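Print this release | E-mail this release

Jitby recalls grip pads on Fludon hand-held grippers after slipping fault

BRUMISGATE – Jitby is replacing the finger pads on all Fludon hand-held grippers shipped before February. The company found that pads from one supplier batch can come away from the finger while the gripper is closed on a heavy or smooth object. When that happens, the object can slip or drop without warning.

No injuries have been reported. Jitby has received 37 reports from customers of a loose or shifted pad. In 10 of those cases something was dropped, and in most of the 10 it was a glass or ceramic container.

The Fludon is held and worked by a person. It is used to record how people handle everyday objects so that robot arms can be taught the same tasks. The recall covers the hand-held model only. The version that mounts on a robot arm uses a different pad, fixed with screws, and is not affected.

The fault was traced to the adhesive behind the pad. In the affected batch, the adhesive was applied too thin along the outer edge. Repeated contact with water lets the edge lift, and the pad then slides sideways under load. Jitby repeated the fault on its own test bench in Brumisgate. New pads passed 1000 open-and-close cycles with a full container. The worst of the old pads failed before 500.

Kitchen and cleaning tasks are where most of the reports came from, and owners who record that kind of work should check their grippers first.
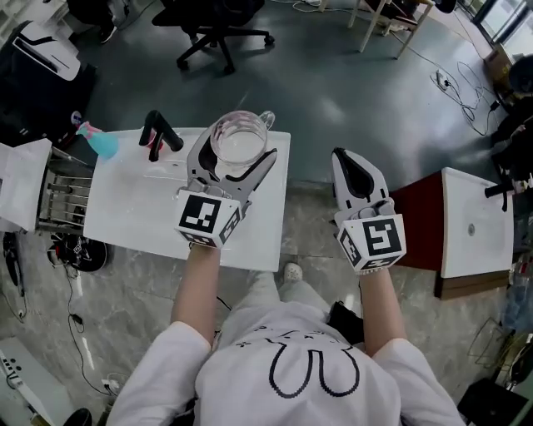 A glass pitcher of water held in the left of two hand-held grippers.

What owners should do

Stop using the gripper to lift glass, hot liquids or anything over a person's feet until the pads have been checked.

Look at the serial label inside the handle. Units with a serial number starting with HA are affected. The letters stand for Ha, the name of the first production run. Later units have the new pads already.

Press the edge of each pad with a thumb. If any part of it lifts or moves, take the gripper out of service. Do not glue the pad back down. Household glue hardens the rubber, and a hardened pad slips more easily on glass.

Order a free pad kit from Jitby. Each kit holds four pads, a cleaning wipe and a printed sheet. The change takes a few minutes per gripper and needs no tools. The grippers should then be left overnight before they are used with water.

Customers who would prefer to send their grippers in can do so at no charge. Jitby will pay shipping both ways. Marker cubes should be left in place – removing them means the unit has to be calibrated again.

Recordings made with affected grippers are still usable in most cases. A pad that has shifted can change the reading for finger width by a small amount, and Jitby has put a checking script on its support page for customers who want to go back through their files.

Jitby has stopped buying from the supplier of the faulty batch and now pull-tests pads from every delivery before assembly.

Contact: Jitby Press Office, Brumisgate | © Jitby. All rights reserved. | Back to top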